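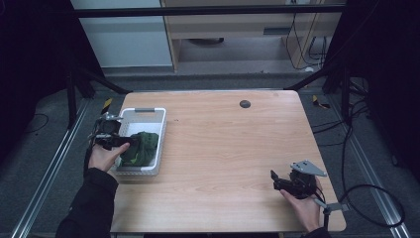
I fold cloths for a living, and since October I also teach a machine to fold them (same pay, much better chair!). If your shop is about to start hand-held gripper sessions like we did at Stetari, this is how I get through a shift without my wrists hating me.

## Before you start

1. Clear the table down to the basket and one cloth. Phones and coffee go somewhere else.
2. Let the cables hang off the sides, then swing both arms wide once. If something tugs, move it now.
3. Open and close each gripper a few times over bare wood. You want both fingers moving together, and the pads should meet flat.

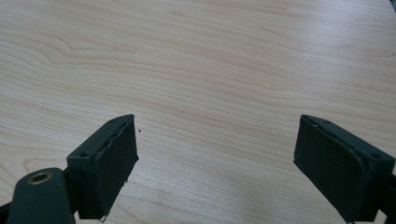

4. Wipe the pads and the tabletop. Crumbs get everywhere, I swear.

## Doing a take

Reach in, pinch a corner, lift, lay it flat, fold. Go slower than you would by hand, but don't go robot-slow either, or Marius Chiriac will send it back. My first week I did 37 takes a day and thought I was flying. Now 100 is normal, and my best is 146.

If you drop the cloth, just pick it up and keep going. They want those too.

## What changes for you

Less standing, more repeating. Ask early who gets the easy towels once the machine is running, and whether your hours stay put. We got ours in writing, and two of us moved over to checking takes full time. I still do Fridays on the old folding line, mostly for the gossip.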